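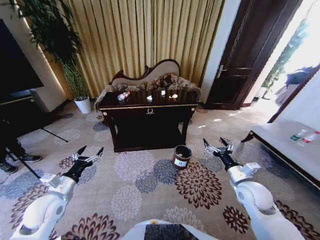
1/ The great living room tidy, part one

Started with the console table. One water bottle lying on its side, bits of crumpled white stuff next to it, and the bin standing right in front on the carpet. Come on, people!

2/ The table is a Fiore, by the way. Paid 900 for it and I still love the little gold emblem - and that glossy black top shows every speck of dust.

3/ Now the curtain. Gold, pleated, covers the whole wall. The Plavitz shop quoted me 141 to have it cleaned, so I'm doing the pleats myself with the brush attachment, top to bottom.
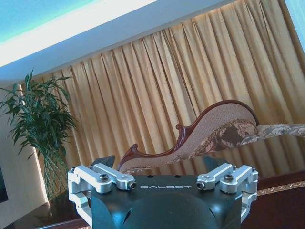
A reply from Sindik already: go easy on the suction and hold the hem down with your free hand, or you'll pull the pleats out.

4/ OK, lowest setting then. Carpet after lunch.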